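The Grellton Maple Board – Large

Home > Kitchen > Boards > Large

In stock. Ships from our shop in Rikville.

I've been making cutting boards for long enough that my own kitchen has way too many of them, and the Large is the one that never gets put away. It lives on the counter next to the stove. I roll dough on it, I carve chickens on it, and when people come over I wipe it down and cover it with cheese. If you only want one board, get this one (and if you already have a drawer full of thin plastic ones, you can keep those for fish and onions).

I started out selling these at the spring market in Rikville every April, off a folding table, and people kept asking me the same questions. So this page is long. Skip to the part you need!

What you get

One maple board, edge grain, sanded and oiled, ready to use. It comes with a small tin of Brollmont board wax, enough for the first year or so if you don't go crazy with it. There's also a card with the care steps on it, which is really just a shorter version of what I've written here.

The board is flat on both sides, so you can flip it. There's no juice groove. I know, I know – some of you love a juice groove. I tried them for a while and found that I spent more time cleaning crumbs out of the groove than I ever saved by having it. If you carve a lot of big roasts, take a look at the Imrie, which is the same wood with a deep groove on one side and a plain face on the other.

Why maple

Maple is hard enough to hold up to daily chopping and still easy on a knife. It has tight grain, so it doesn't soak up beet juice the way a more open wood will. It also starts out very pale, and it'll warm up to a honey color as you use it and oil it. Customers sometimes write to ask if the yellowing means something is wrong. Nope! That's just maple getting older. Mine is a lot darker than the ones on the shelf and I like it better.

I pick through the lumber for the Large myself. I like long, fine grain for this one, with some swirl and wave in places, and save the wildest pieces for the small serving boards, where a dark streak looks great next to a bowl of olives. Every board is different, so please don't expect yours to match your sister's.

How big is big?

Big. Measure your sink before you order, and then measure it again. A lot of people can't lay the Large flat in the basin, and you'll be washing one half at a time over the edge. That's how I do it and it's fine, but I'd hate for it to be a surprise. Measure the counter too, and remember to leave elbow room on your knife side. If you have a narrow galley kitchen, the Medium is probably the friendlier choice.

It's heavy as well. That's great while you're kneading, since it stays put, and not so great if you have sore wrists and need to lift it every night. A damp dish towel underneath will stop any sliding on a slick counter. I've had people ask for rubber feet, and I can put them on, but then you lose the second side.

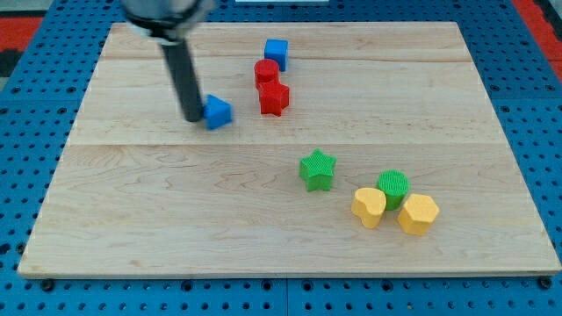 Page last changed: January 2024

The finish

I sand each board through the grits, wet it to raise the grain, let it dry and sand it again. Then it gets 3 coats of food-safe mineral oil with a night of rest after each one. I finish with wax, buffed by hand. You should be able to run your palm over it right out of the box and feel nothing catch.

The fine lines you see running along the wood are the grain itself, so there's nothing to scrub off. They'll show up a bit more after the first few coats of oil at home.

Looking after it

Wash it with hot water, a little dish soap and a soft brush. Wash both sides, even if you only used one, so it dries evenly. Stand it on its edge to dry with air on both faces. Please don't leave it lying in a puddle, and please, please keep it out of the dishwasher. I can fix knife marks and I can fix stains, but I can't do much for a board that has been through a hot cycle and split down a glue line.

Oil it once a month, more in winter if your heat runs all day. Pour on a good puddle, spread it with a rag, leave it overnight and wipe off whatever is left. If it looks chalky, it's thirsty. The wax goes on after the oil. For garlic smell, coarse salt and half a lemon work well – scrub, wait a few minutes, rinse.

Resurfacing

After years of use the top will get scratched up, and you can bring it back with some sandpaper and an afternoon. If you'd like me to do it, mail it in or drop it off. I'll flatten it, sand it and re-oil it, and it will come home looking close to new. I do this for any Grellton board, including secondhand ones, and you don't need a receipt.

Prices

Large, plain: $98
Large with rubber feet: add $9
Extra tin of Brollmont wax: $9
Engraving, one line: ask me first

Engraving goes in a bottom corner and adds time to the order. Keep it short. Names and dates look lovely, whole recipes don't fit (I've been asked more than once).

Shipping and returns

I ship in plain cardboard with paper padding. Plain boards usually leave the shop within a few days, engraved ones take longer, and the weeks before the holidays are a zoo. If it shows up damaged, send me a photo and I'll replace it. If you just don't like it, mail it back unused and I'll refund the board, though the return postage is on you. Engraved boards can't come back.

Restaurants and shops: I can make up to 1,000 boards a year across all the sizes, and a good part of that is already spoken for, so write early if you need a stack of them. I'm happy to talk about custom sizes for a bakery bench or a prep station. Send me your measurements and a rough idea of what you'll be cutting.

Goes well with

The Imrie carving board
Grellton bench scraper
Brollmont board wax, small tin or large

Add to cart | Ask a question | Back to all boards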